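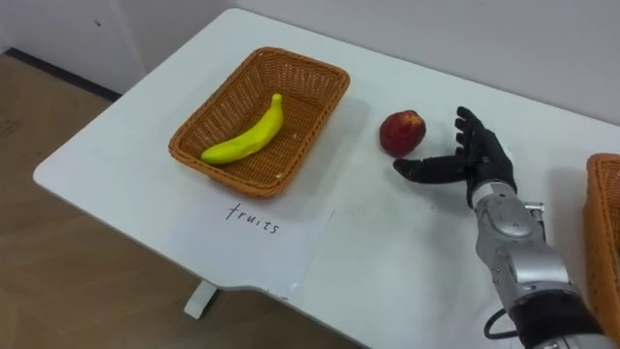 Quando combinei a conversa com a responsável pelas regras de bancada da Wemen, achei que ia sair de lá com um calhamaço debaixo do braço. Ela riu-se logo. "O nosso manual tinha 349 páginas em janeiro e ninguém o abria. Agora o que interessa cabe em 4 folhas, coladas à porta do laboratório."

Pediu para não pôr o nome dela no texto (fica "a responsável" e pronto), mas de resto falou de tudo, e com um entusiasmo que eu não esperava de quem passa os dias a escrever procedimentos!

Perguntei-lhe por onde começa uma boa sessão de tarefas de arrumação, daquelas em que o robô tem de pôr a fruta no cesto certo. "Pela etiqueta", respondeu, sem pensar. "Escreve-se à mão, se for preciso, mas a palavra é a que está na instrução. Se a instrução diz 'fruits', a folha diz 'fruits'. Já perdemos uma tarde inteira por causa de um singular." A segunda regra é o tampo: só fica em cima da mesa o que pertence à tarefa. Canecas, telemóveis e chaves vão para a prateleira — e isto vale também para as visitas, avisou, olhando para a minha mochila.

E a segurança? Aí ficou mais séria. São precisas duas pessoas por sessão, uma a operar e outra com a mão livre junto ao botão de paragem. "Ninguém mete os dedos entre a mão do robô e o objeto. Nem para endireitar uma maçã. Para-se, confirma-se em voz alta, mexe-se, e só depois se retoma." A regra veio do protocolo Sveinbjörnsson, que a equipa de Kakudville já seguia, e foi adaptada no projeto Ukero.

Quis saber se não era burocracia a mais. Ela encolheu os ombros. "Das últimas 349 sessões, 253 foram aceites à primeira. As outras voltaram para trás quase todas por falhas no registo, coisas parvas — um cesto mudado de sítio sem ninguém anotar." Por isso insiste tanto na folha de abertura, que eu experimentei preencher e que leva dois minutos, se a caneta funcionar.

A versão revista das regras entrou em vigor a 2018-09-02. Falta-lhe ainda o capítulo das mãos com dedos, que ela está a reescrever com os operadores.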